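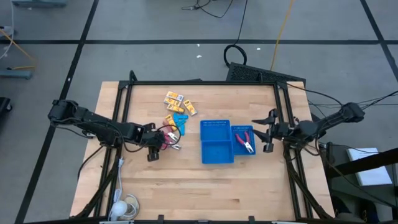 A written rule that is not followed is worse than no rule, Bilal Nasrallah wrote to me after my last post, and he asked why I still spend my evenings on bench rules for robot arms.

Home | Posts | Bench notes | Contact

December 29, 2018
Posted by Zein

I thought about his message for some days. He is right in one point. When I came to the workshop at Lanero, we had a rule book of 80 pages, and I was the only person who had read it to the end. It was translated from a book for big welding cells. It spoke about fences and light curtains, and it had not one word about two small arms which share one table.

So in March we began again, with one sheet of paper. I copy the main part of it for those who asked.

The tape on the floor is the border. When the arms have power, feet stay outside of it, also when you only want to pick up a screw.

One person holds the stop button and does no other work. If this person must answer the phone, the arms stop first.

Both arms move at 30 percent of speed until the sorting task has run one time from start to end. After this, the person at the button decides.

Cables go along the rails and are tied there. Near the gripper a loop must stay free, or the wrist pulls on it when it turns. I like a loop the size of a hand, but my colleagues in Drunham make it smaller and we did not agree yet.

Pliers need a separate line. They are heavy for their size, and the handles open when you don't expect it. We grip them at the middle, near the joint, and we put them down in the bin, we do not drop them. Small packages are more forgiving.

Each stop is written in the log, with the reason, even if the reason is stupid. At this moment the log has 387 lines. Many of them say only "cable". For me these are the most useful lines, and after reading them we changed where the ties go – two times.

I don't know if this is what Bilal calls a followed rule. The speed rule is broken sometimes, mostly by me, in the late afternoon. I will send him the sheet and he can complain about the wording.

Next time I want to write about labels on power supplies.

3 comments

Sitholm716: We have the same rule for the button, but we change the person every 30 minutes. After that you look and you don't see.

Marta: Could you post the sheet as a file? Our rule book is also too long.

Zein: Marta, yes, when the cable line is decided. Sitholm716, thank you, I will try this.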